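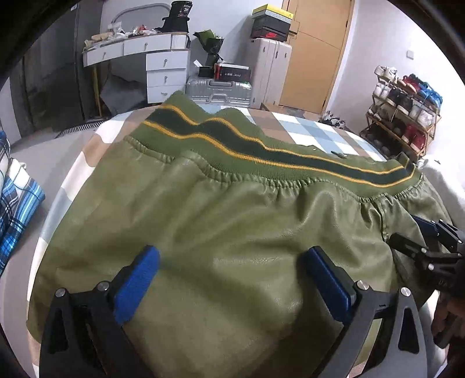 Olive leather, striped knit waistband

Washing or replacing the knit on leather jackets

dorin_v
Joined: December
Posts: 29

Hello to all. I am Dorin Văduva, I restore old jackets in my free time and I have a question about ribbed knit on leather. The leather is in good condition, only creased. The knit at the waist is olive green with a dark green stripe and thin yellow lines on both sides of it. It smells of a cellar, and at the inside fold it became a little stiff.

I see two ways. The first is to wash only the knit, by hand, and keep the leather out of the water. The second is to open the seam and sew a new knit. I asked for a price at the Kowalchuk workshop in my town and they want 776 for waist and both cuffs, without the material. For this money I could buy another jacket.

What would you do? Please excuse my English, I write slowly and with a dictionary.

pellmell
Posts: 2,000

Wash it first. Knit that smells is only dirty knit. Cold water, a drop of wool soap, sponge it on and press it out with a towel. Do not wring. I did my flight jacket like this two winters ago and the smell was gone after the second try.

Hanna_K
Moderator

I must disagree with pellmell a little. The leather just below the band is gathered into the seam, and this is the place where water stays longest. If it dries too fast you get a hard line all along the stitching, and no cream will bring it back. I have seen it on three jackets of mine, so I speak from my own mistakes.

Before any water I would air it for one week, outside in shade, turned inside out. Then put it in a closed box with an open bowl of baking soda, the bowl standing so that it cannot tip over. Very often this is enough.

pellmell

Three jackets out of how many? A damp sponge is not a bath. People are so afraid of water that they leave twenty years of sweat in the cloth, and the sweat eats the thread.

Hanna_K

I did not say never. I said air first.

oldseam

Can you replace only the band and leave the cuffs? On mine the cuffs were fine and I left them. The new band was one shade too bright and now it is all I see when I put it on. Striped knit is the worst to match. Plain olive you can find anywhere, but with two colors of stripe you must order it, and on the screen every green looks the same.

dorin_v

Thank you for the quick answers. @oldseam, this is exactly my fear. I wrote to Hisier, who sell knit by the piece, and they have a dark green stripe but with white lines. Vulik have yellow, but the smallest order is 291 pieces, so no.

@Hanna_K, I will begin with the air. Must the snap and the zipper be protected in some way during the time outside? The nights here are wet.

Hanna_K

Take it in at night. The metal will be fine, but the leather does not like the change. Use a wide hanger, and not the clothes line, or the shoulders will get points.

mirek77

I read that vodka in a spray bottle kills the smell. My aunt worked in a theater and they did it with all the costumes.

pellmell

It works on cloth. Keep it away from leather, it takes the color off. Cover the edge with plastic film if you must try.

Hanna_K

For once we agree.

oldseam

One more thing about the stiff part. On mine it was old glue under the fold, from some earlier repair. Bend it near your ear. If it cracks, it is glue, and washing will do nothing for it.

dorin_v

Small report. It was five days in the air and three days in the box. The smell is much weaker, I notice it only with my nose in the knit. I bent the stiff part and it does crack, so oldseam was right, it is glue. I could lift some of it with a wooden stick, very slowly, and the rest I leave for now.

I did not use water yet. I bought a small bottle of Clernar wool soap and I will try it first on the inside of one cuff, where it will not be seen if it goes badly.

pellmell

Good. Wipe the soap out twice, most people do it once and then complain that the knit is sticky. And let it dry flat.

oldseam

If you ever find the yellow stripe in a smaller order, please write it here. I would take one band also.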